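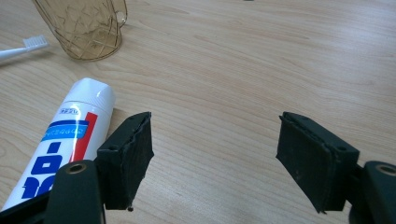
Hường Trương said she had never skipped brushing in her life until she started working nights, and that after a month of it she could not have told us which brushing belonged to the morning. She came home to the Skurar house at seven, ate what she called supper, and went to bed. When she got up at three in the afternoon she ate what her roommates called a late lunch. Her dentist had told her to brush morning and night, and she asked us which one supper at seven in the morning was.

Figure 3. Cup, toothbrush and toothpaste on a tabletop.

142 shares

4.2 Brushing and the order of the day

Her question came up in some form in most of our interviews. Advice on tooth care is nearly always tied to clock time or to two fixed points, getting up and going to bed. Day workers in our sample did not notice this. For them the two points and the clock agreed. For the night workers they came apart, and people had to decide which one to follow.

We grouped the answers by what the person used as a cue. The first group followed sleep. They brushed before lying down and again on waking, whatever the hour. The second group followed the clock and brushed in the morning and the evening, even when the morning brushing came before a meal and the evening one came in the middle of getting ready for work. The third group followed other people. They brushed when the rest of the house did, usually when they heard the bathroom in use and took the next turn. A few people moved between groups during the study, and we coded them by what they did in the last week of their diary.

The 86 residents who kept diaries lived in two houses, Skurar and Darusham. Both rent rooms by the month, mostly to hospital, warehouse and bakery workers. The diary had one line for each brushing, with a space for the time and a space for what the person had done just before. It did not ask how long they brushed. In an earlier trial of the form we had included a column for minutes, and nearly every entry in it was a two, so we dropped it.

Residents who followed sleep missed the fewest brushings. This was true in both houses and held for people on fixed nights as well as for those on changing shifts. Residents who followed the clock did well in weeks with a steady schedule and badly in weeks when the schedule changed. The entries they missed were mostly evening ones on the first day of a new shift pattern. One man at Darusham wrote "asleep" in the space for the time, four days in a row, and then went back to his usual hour.

The third group is harder to describe. Following the house worked well for people who were home when others were awake. It worked poorly for those who were not, and several of them had not noticed until they looked back over their own diary. A woman in this group told us she had thought of herself as someone who brushed twice a day and was surprised to see a single line on most pages. She had moved from a day shift to nights in December and had kept the same cue.

4.2.1 Where things are kept

We had not planned to ask about storage. It came up because both houses have shared bathrooms, and residents had different views about leaving a toothbrush in one. At Skurar each bathroom has a shelf with hooks for cups. At Darusham the shelves were taken out when the sinks were replaced, and most people keep their brush and toothpaste in their room and carry them down the hall.

We expected the residents who had to carry their things to brush less often. The diaries do not show this clearly. Missed brushings at bedtime were somewhat more common at Darusham, while those after waking were about the same in the two houses. Several residents there said that having the brush in sight in the room reminded them, and that the walk down the hall was only a nuisance when they were already in bed clothes. Others said the walk was the whole problem. Both views were held by people with full diaries and by people with thin ones.

A drinking cup was mentioned more than we expected. Some residents kept one only for brushing, and some used the same cup for water at night. Those who kept a cup beside the bed tended to put the brush with it. We did not ask about this in a set way and can't say how common it was among those who didn't bring it up.

4.2.2 Meals

The order of eating and brushing mattered to almost everyone we interviewed, and they disagreed about it. Of the 35 people interviewed, most had a firm rule. The usual one was that nothing is eaten after the last brushing before sleep. Night workers found this rule easy to keep when they ate at work and hard when they ate at home, since food at home was often what helped them settle down. Some solved it by brushing as soon as they came in. They then ate anyway, and wrote both down.

The diaries gave us over 1,000 entries in which the space for the previous activity was filled in. The most common answer was a meal or snack, followed by a shower and then by coming in from work. Showers were a strong cue for residents who worked in the bakery and the warehouse, and a weaker one for hospital staff, many of whom showered before leaving work. We return to this in Section 5, where we compare the two houses by employer.

4.2.3 Limits of the diary

Residents filled in the diary themselves and we had no second source to check it against. A person who forgets to brush may also remember to write a line, and a person who brushes half asleep may not. Three residents told us they had filled in several days at once, and we left those pages out. We also collected the diaries on Thursday afternoons, when some night workers were just getting up, and two of them wrote in that day's line while we stood at the door.

0 comments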